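Sorting Week at Hultidmont: The Candy Gallery

2020-02-06

Every summer we fill show bags for the Hultidmont street fair, and every summer I forget how much fun the sorting is! The lollies arrive all mixed up in big cartons, and before a single bag can be packed they have to be split by colour and wrapper. It's my favourite part of the whole job. I've put the best bits of this year's effort on one page, so grab a cuppa and have a scroll. It was 14 cartons, start to finish, and I loved nearly every one.

The cartons
They came up from the Drutora warehouse on a trolley with one very squeaky wheel. We stacked them along the wall, heaviest at the bottom, and opened the first one before the kettle had even boiled.

The shelves at Albers
Albers Hall lent us the side room again, and its shelves are a dream — deep enough for two tubs each, and low enough that you aren't forever reaching. We labelled the front edges with masking tape, and the tape stayed put the whole time, even in the humidity.

The tally sheet
Final count: 1,194 pieces. I had guessed 900, so I lost that one by a mile and had to shout the iced coffees. The sheet is staying on my fridge until April.

The bags
Paper this time, with twisted handles, from Jandier. They're a cheerful sunny yellow and they stand up by themselves, so you can drop things in with both hands. We bought 200 and I'd happily buy them again. The old plastic ones used to flop over the minute you looked away.

Reds and blues
This is the sort I always put my hand up for. Red packets go one way, the white-and-blue bars go the other, and each has its own container so there's no second-guessing.
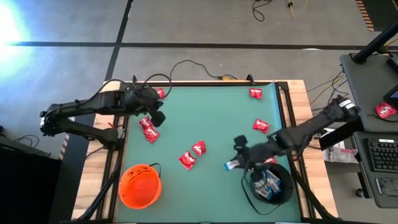 I like to get one kind completely finished before starting on the next. It's a bit slower at the beginning, but then the leftovers are all the same and you can really fly through them. Bright containers help too. Orange is my pick, you can find it from anywhere in the room!

The odds and ends
Every carton has a few strays. Ours gave us a handful of toffees, some mints and one lonely liquorice strap, and they all went into a jar by the door for whoever was passing.

Packed and ready
Rows and rows of yellow bags along the back wall, handles up — such a good sight after a long day on your feet. Next year I'm bringing a cushion for the chair and a better playlist, and I've already asked for the side room again.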